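Surface Appearance of Finished Parts
Handout for Unit 2: Gloss, Texture and Visual Assessment
Broltbridge Evening Program in Coatings and Finishing
Instructor: Tudur Morris
Revised December 4, 2024

Scope

The first unit dealt with film build, adhesion and cure. Those properties are measured with instruments and reported as numbers. Appearance is also measured, but the final decision to accept or reject a part is usually made by a person looking at it under a lamp. This handout covers the terms used in that decision, the optics behind them, and the procedure used in the lab sessions. Color matching is left for February and is mentioned only where it cannot be separated from gloss.

Terms

Gloss is the degree to which a surface reflects light in the mirror direction. It is a property of the surface and the viewing geometry together. A reading without a stated angle is incomplete.

Haze is light scattered close to the mirror direction. A hazy surface may have a high gloss reading and still show a milky border around the reflection of a lamp.

Distinctness of image describes how sharply the edges of a reflected object appear. Two panels can have the same gloss reading and differ in distinctness of image. Orange peel is the usual cause.

Texture is relief large enough to be seen or felt. It may be intended (a wrinkle finish, a molded grain, a knurl) or unintended (runs, dust inclusions, coarse sanding marks). Texture is recorded separately from gloss on the report form even when the two obviously interact.

Matte, satin, semi-gloss and full gloss are trade words. Their limits differ from one supplier to the next and should never be the only specification on a drawing. Write the reading and the angle, then add the trade word if the customer wants it.

How a surface reflects

Light striking a clear or pigmented coating divides at the upper boundary. A small fraction is reflected immediately. The remainder enters the film, where it is scattered and absorbed by pigment, and part of it comes back out in many directions. The first portion carries the color of the lamp. The second carries the color of the coating.

The size of the first portion depends on the refractive index of the binder and on the angle of incidence. For most organic binders it is a few percent at normal incidence and rises steeply as the light approaches grazing. A panel that looks flat from above can show a distinct sheen when viewed along its length. Inspectors call this sheen or low-angle gloss, and it accounts for many disputes over dark ceilings and long walls.

The direction of the first portion depends on roughness. If the surface is smooth on the scale of the wavelength of light, the reflection leaves in one direction and a highlight is small and bright with clear edges. If the surface is rough on that scale, each small facet sends light its own way. The highlight becomes wide, dim and soft. The total amount of light reflected may be almost the same in both cases.

Dark finishes

The two portions compete. On a white coating, the light returned from inside the film is strong, and a change in the first portion is hard to see. On a black or charcoal coating, nearly everything that enters the film is absorbed. The surface reflection is then most of what the eye receives. Three consequences follow.

Small differences in gloss read as differences in color. A matte black panel next to a glossy black panel of the same pigment looks gray, and the glossy one looks deeper. Spectrophotometer readings taken with the specular component included will come out close. Readings with it excluded will not.

Curvature produces a range of tones on a part with uniform finish. As the surface turns away from the light, it moves from charcoal toward near-black. The inspector has to separate this shading from a real change in the coating, and the way to do so is to rotate the part. Shading stays with the lamp. A defect moves with the part.

Contamination shows more. Dust, fibers and light scuffs scatter light that the film would otherwise absorb, and they appear as pale marks. Clean the part before assessment and record the cleaning method.

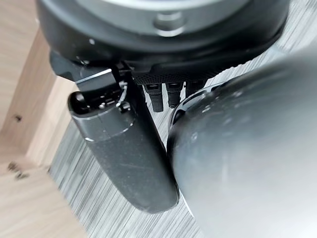

Matte and slightly glossy areas on dark and gray parts.
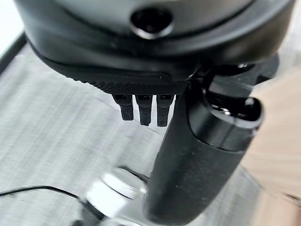 Matting

Gloss is lowered in three ways in common use. The formulator may add a matting agent such as fine silica, which comes to the surface as the film shrinks during cure and leaves a microscopic relief. The binder may be chosen so that two reactions proceed at different rates, which wrinkles the surface on a fine scale; this is frequent in powder coatings. Or the finished surface may be abraded or blasted mechanically.

Matting agents are sensitive to film thickness. A thick film can cover the particles and give a higher gloss than a thin film from the same can. For this reason a gloss complaint should start with a film thickness check. Stirring matters as well, as silica settles. The first parts sprayed from an unstirred pail and the last ones will differ, and the difference will appear in the order of production.

Abraded surfaces have a direction. Readings along the lay and across the lay will not agree. Take both and report both.

Burnishing is the reverse problem. A matte coating rubbed repeatedly in one place loses its relief and becomes shiny there. It cannot be cleaned off. Handles, door edges and chair arms are the usual locations. The rub test in the lab uses a weighted felt pad for 3000 double strokes, with gloss read before and after on the same spot. Mark the spot on the masking tape at the edge of the panel and keep ink off the coating itself.

Worked case: the Nedberg panels

The Nedberg set consists of 58 steel panels coated in one charcoal powder by Drendar for teaching purposes. All were prepared from the same batch of powder. The oven position and film thickness were varied on purpose. The panels are stored in the Rosser cabinet, face to face with tissue between them.

Panel 1735 is the one students most often reject. It appears lighter than the reference at the bench and is normally reported as a color fault. When the specular component is included in the measurement, the difference from the reference is within tolerance. The gloss reading is lower than the reference, and the film is thin. The correct report is low gloss, probable cause low film build, color acceptable.

Work through the case in this order: thickness, gloss, color, visual. Students who start with the visual step tend to look for numbers that confirm what they saw.

Lighting and position

Use the overhead diffuse lamp for color and for general coverage. Use the line lamp for distinctness of image and for orange peel. The line lamp should be reflected in the part so that the straight edge of the tube crosses the area being judged. A wavy edge indicates relief. A blurred but straight edge indicates haze or low gloss.

Hold the part at arm's length first. Defects invisible at this distance are recorded as minor unless the specification says otherwise. Then bring it to reading distance. Inspection time is up to two minutes per part; beyond that, observers begin to report marks that a second observer cannot find.

Wear a dark or neutral gray smock. A white shirt reflected in a black glossy panel raises the apparent lightness and can hide dust nibs altogether.

Reporting

Write the instrument, angle, number of readings, mean and range. State whether the part was flat or curved. Gloss meters are designed for flat surfaces, and a reading on a curved part is useful only for comparison with another part of the same shape, placed in the same way. If the aperture does not seat fully on the part, ambient light leaks in and the reading is void.

Describe texture in words and attach the comparison plate letter. Do not write "rough" alone. "Fine, even, no direction, close to plate C" is an adequate entry.

Preparation for the next session

Read the section on specular included and excluded modes in the course binder. Bring one small painted or molded object with a dark finish, free of wax or polish. Calibrate the gloss meter against the black tile before the first reading and again after the last, and write both values on the sheet.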